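Ikwood help desk
Ticket 186
Subject: Both arms in the sim, gripper closes but the box squirts out
Opened by: Rigoberto Chávez
Handled by: Alcides Ccori
Status: Waiting on requester

Rigoberto Chávez wrote:

Hello everybody, and thanks in advance for reading this, because I know I go on a bit. I've been working on the two-arm grocery sorter since June, in the back bedroom at home and on the shared computer at the workshop when I can get a seat. The real arms are still in pieces on my bench, so for now everything happens in the simulator, and I'm using the Surkeo scene package with the Abeysekara controller on top of it.

My trouble is the little gelatin box. When I tell the right arm to pick it up, the gripper goes where I ask it to, the fingers start to close, and then the box shoots out from between the pads and goes sailing off across the table. My grandson thinks this is the best part of the whole project. The soup can picks up fine nearly every time, and the meat tin is fine too if I come at it from the narrow side.

What I've tried so far:

Lowered the closing speed by half. Box still flies, just a little more politely.
Raised the friction on the finger pads. No change that I could see.
Raised the friction on the box. It stuck to the table and tipped over, so I put that back.
Restarted everything, twice, with a cup of coffee in between.

I'd be grateful for any ideas. I really did want to have this working before I start bolting the real arms down.

Alcides Ccori replied:

Hi Rigoberto, good to hear from you again, and please don't worry about the length - I'd much sooner have too much than a ticket that says "it's broken."

When something squirts out like that, I start with three things. The first is the weight of the object. If the box came in from a model file with no mass set, some importers give it next to nothing, and then the lightest touch sends it away. The second is the collision shape, which is often a good bit fatter than what gets drawn on the screen. The third is how hard the fingers are allowed to push. Could you open the object file for the box and paste the mass line for me? And turn on the collision outlines (View menu, near the bottom) and tell me whether the outline fits snugly.

Also, which grip force are you using? The default in the older Abeysekara settings was quite high, and I was never very happy with it.

Rigoberto Chávez wrote:

All right, I sat down with it after supper and here's what I have.

There was no mass line at all for the box! The can and the tin both have one. I must have lost it when I copied the file over from the old folder, back when I was still keeping everything under Grirkitz and hadn't moved to the new layout. I put one in by copying the style of the others and typing in the weight off my kitchen scale.

The outline was not snug either. It stuck out past the cardboard on both of the long sides, and at the corners you could see a fair bit of daylight. I rebuilt it as a plain box shape, which took me longer than I care to say, and now it hugs the thing nicely.

Grip force was set to 6. I don't remember choosing that, so I suppose it came with the settings.

With the mass and the new outline, the box no longer flies. I was so pleased I went and told my wife, who was asleep. But now I have a smaller problem, which is that the box turns as the fingers close, and by the time it's lifted it's hanging crooked. One side seems to get touched before the other.

Alcides Ccori replied:

That's wonderful progress, and my apologies to your wife. The missing mass was very likely the worst of it.

Six is too strong for a small carton. Bring it down to 2 and see how it behaves, and go up to 4 at the very most if it slips. For the turning, I'd like to see how the gripper is lined up before it closes. Could you send me some views with the fingers still open? One from the wrist camera would help the most, and a couple from further back so I can see how the arms sit over the table.

Rigoberto Chávez wrote:

Here you go. I left the other groceries where they were, as moving them seemed like asking for a new problem.

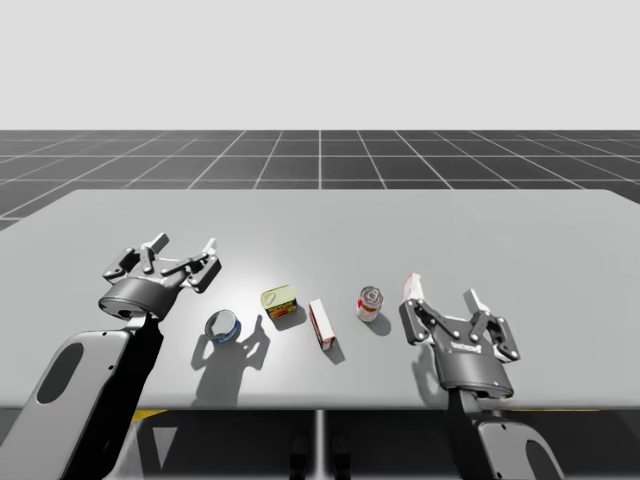
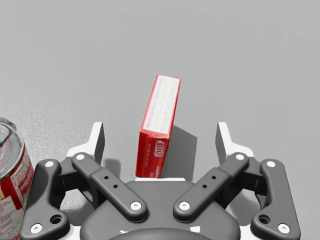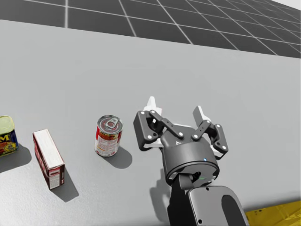

I also changed the grip force to 2, as you said, and ran it again before bed. It held on, and the box didn't slip, but it still came up with a twist to it. Not as bad as before. I'm wondering whether my wrist angle is being rounded off somewhere, because I type in one number and when I reopen the panel it shows me another one that's close but not the same. I had assumed that was only the display, and now I'm not so sure.

Alcides Ccori replied:

Thank you, that helps a lot. For the wrist-camera view, I'd do two things. The box is nearer the left fingertip than the right, so shift the approach point a touch to the left as that camera sees it. And the box is leaning over to the right compared with the fingers, so the wrist wants a small turn to match. If the pads meet the long sides flat and together, I think most of your twist will go away.

As for the rounding, you may well have found something. The panel in that version keeps whole degrees only, even though it lets you type decimals, and I've been meaning to write that up. Put the angle straight into the settings file and leave the panel closed while you run. If you open it and press Save, it will write the rounded number back over yours.

Try that with the force left where it is, and send me the log from one pick if it still comes up crooked. I'm on the desk until 6 tomorrow and I'll keep the ticket open.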